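# 완속 충전 중에 "충전 시스템 점검" 메시지가 뜨고 멈춥니다

**dornbridge_ev**

안녕하세요. 한국어가 모국어가 아니라서 표현이 이상한 곳이 있으면 양해 부탁드립니다. 최대한 정확하게 쓰겠습니다.

차는 Rondine 전기 해치백이고, 중고로 구입했습니다. 구입한 후에 2447km를 탔습니다. 집은 Dornbridge에 있는 오래된 주택이고, 차고 벽에 Matheson 벽걸이 충전기가 설치되어 있습니다. 충전기는 전 주인이 설치한 것이어서 설치 서류가 저에게 없습니다.

문제는 다음과 같습니다. 저녁에 충전을 시작하면 처음에는 정상입니다. 그런데 배터리가 82%가 되기 전에 충전이 멈추고, 계기판에 "충전 시스템 점검"이라는 메시지가 나옵니다. 케이블을 뺐다가 다시 꽂으면 메시지가 없어지고 충전이 다시 시작됩니다. 그리고 20분 정도 지나면 또 멈춥니다. 이번 달에만 세 번 이런 일이 있었습니다.

제가 지금까지 확인한 것을 적습니다.

- 회사 주차장의 완속 충전기에서는 같은 문제가 한 번도 없었습니다.
- 급속 충전도 정상입니다.
- 집에서 차의 충전 전류를 낮은 단계로 설정하면 끝까지 충전됩니다. 단, 시간이 아주 오래 걸립니다.
- 분전반의 차단기는 내려가지 않았습니다.
- 충전기의 표시등은 멈출 때 초록색에서 주황색으로 바뀝니다. 빨간색은 본 적이 없습니다.

한 가지 더 있습니다. 지난번에 케이블을 뺄 때 손잡이 부분이 평소보다 따뜻하다고 느꼈습니다. 뜨겁다고 말할 정도는 아니었습니다. 그렇지만 인터넷에서 전기차 화재 기사를 읽은 다음이라서 그날 밤에 잠을 잘 못 잤습니다.

Pinddale 서비스센터에 전화했는데, 예약이 7월까지 없다고 합니다. 상담하시는 분은 "충전기 문제일 수도 있고 차 문제일 수도 있다"고 하셨습니다. 그 말은 맞지만 저에게는 도움이 되지 않았습니다.

그래서 여쭤보고 싶습니다. 차에 내장된 충전 장치가 고장 난 것일까요, 아니면 집 충전기 쪽을 먼저 봐야 할까요? 그리고 예약을 기다리는 동안 집에서 계속 충전해도 괜찮을까요? 경험 있으신 분의 의견을 부탁드립니다.

---

**완속만씁니다**

저도 비슷한 메시지 본 적 있어요. 저는 차를 완전히 끄고 문 잠그고 한참 뒀다가 다시 하니까 없어졌습니다. 소프트웨어 업데이트 안 하셨으면 그것부터 해 보세요. 요즘 차는 거의 다 그걸로 해결됩니다. 그리고 화재 기사는 너무 많이 읽지 마세요. 건강에 안 좋습니다.

---

**seoul_to_matheson_st**

안녕하세요. 저도 외국에서 와서 한국어로 쓰는 것이 조금 느립니다. 저는 전에 다른 나라에서 전기 설비 일을 했고, 지금은 전기차를 두 대째 타고 있습니다. 자격증은 이 나라의 것이 아니기 때문에, 제 글은 참고로만 읽어 주십시오.

먼저 위의 답변에 대해서 한마디 하겠습니다. 업데이트를 하는 것은 나쁘지 않습니다. 하지만 손잡이가 따뜻해졌다는 말씀이 있으므로, 저는 그것만 하고 끝내는 것에 반대합니다.

쓰신 내용을 보면 저는 집 쪽을 먼저 의심합니다. 회사의 완속 충전기와 집의 충전기는 둘 다 교류이고, 차 안의 같은 장치를 사용합니다. 그 장치가 고장이라면 회사에서도 증상이 나와야 합니다. 다만 회사 충전기의 출력이 집보다 낮다면 이야기가 달라집니다. 이 부분을 꼭 확인해 보세요. 충전기 옆면의 스티커에 정격이 적혀 있는 경우가 많고, 충전 앱에서 실제 출력을 볼 수 있는 경우도 있습니다. 급속 충전은 다른 경로를 사용하기 때문에, 급속이 정상이라는 사실은 이 판단에 별로 도움이 되지 않습니다.

다음으로, 전류를 낮추면 끝까지 충전된다는 것이 중요한 단서입니다. 어딘가의 접촉이 나쁘면 전류가 클 때 그 부분의 온도가 올라갑니다. 온도 센서가 있는 제품은 그것을 감지해서 충전을 줄이거나 멈춥니다. 차단기는 과전류나 누전에 반응하는 것이어서, 단자 하나가 헐거워서 뜨거워지는 것은 모를 수 있습니다. 그러니까 차단기가 내려가지 않았다고 안심하시면 안 됩니다.
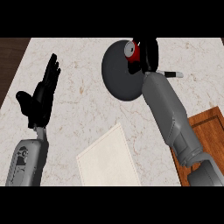
의심할 수 있는 위치는 제 생각에 네 군데입니다. 충전 손잡이의 핀, 차의 충전구, 벽걸이 충전기 내부의 입력 단자, 그리고 분전반의 단자입니다. 앞의 두 군데는 직접 눈으로 볼 수 있습니다. 충전을 끝내고 케이블을 뺀 상태에서, 밝은 손전등으로 핀 주위의 플라스틱을 보십시오. 갈색으로 변한 곳, 녹은 곳, 하얗거나 초록색인 가루가 있으면 바로 사용을 중지하셔야 합니다. 핀을 금속 도구로 긁거나 접점 세정제를 뿌리는 것은 하지 마십시오.

뒤의 두 군데는 절대로 직접 열지 마시고 전기 기사를 부르십시오. 오래된 주택이고 설치 서류가 없다고 하셨으니, 기사에게 다음 내용을 부탁하시면 좋겠습니다.

1. 충전기 전용 회로인지, 다른 콘센트와 같이 쓰는 회로인지 확인
2. 전선 굵기가 충전기의 정격 전류에 맞는지 확인
3. 모든 단자를 규정 토크로 다시 조이기
4. 부하가 걸린 상태에서 단자 온도와 전압 강하 측정
5. 접지 저항 측정

네 번째를 꼭 말씀하셔야 합니다. 전원을 끈 상태에서만 보고 "이상 없습니다" 하고 가는 분도 계십니다. 이런 문제는 전류가 한참 흐른 다음에 나타나기 때문에, 기사가 오기 전에 배터리를 조금 비워 두시는 것이 좋습니다. 배터리가 거의 차 있으면 차가 전류를 적게 받아서 증상을 다시 만들 수 없습니다.

계속 충전해도 되는지 물어보셨습니다. 저라면 기사의 점검이 끝날 때까지 집 충전기를 사용하지 않고 회사에서 충전하겠습니다. 꼭 집에서 해야 하는 날이 있다면, 육안 점검에서 아무 흔적이 없다는 조건으로, 낮은 전류로, 사람이 깨어 있는 시간에만 하십시오. 그리고 중간에 손잡이를 만져 보세요. 낮은 전류에서도 따뜻해지면 그만두셔야 합니다. 메시지가 나온 뒤에 다시 꽂아서 계속하는 것은 이제 하지 마십시오. 차가 멈춘 데에는 이유가 있을 가능성이 높습니다.

Pinddale 예약은 취소하지 말고 그대로 두시기 바랍니다. 집 쪽에서 아무것도 나오지 않으면 그때는 차의 충전구 온도 센서를 봐야 하는데, 그것은 센터의 진단 장비가 필요합니다. 메시지가 나올 때마다 시각, 배터리 잔량, 설정한 전류를 적어 두고 계기판 사진도 찍어 두시면 나중에 설명하기 쉽습니다.

---

**dornbridge_ev**

두 분 모두 감사합니다. 업데이트는 확인했는데 이미 최신이었습니다.

회사 충전기의 스티커를 봤습니다. 집의 것과 출력이 같습니다. 그러면 말씀하신 대로 집 쪽이 더 의심스러운 것 같습니다. 손전등으로 손잡이를 보니까 핀 하나의 주위가 다른 핀보다 조금 어두운 색입니다. 녹은 것인지 때가 묻은 것인지 저는 판단할 수 없어서, 오늘부터 집에서는 충전하지 않기로 했습니다. 전기 기사를 예약했고, 위의 목록을 인쇄해 두었습니다. 결과가 나오면 여기에 다시 쓰겠습니다.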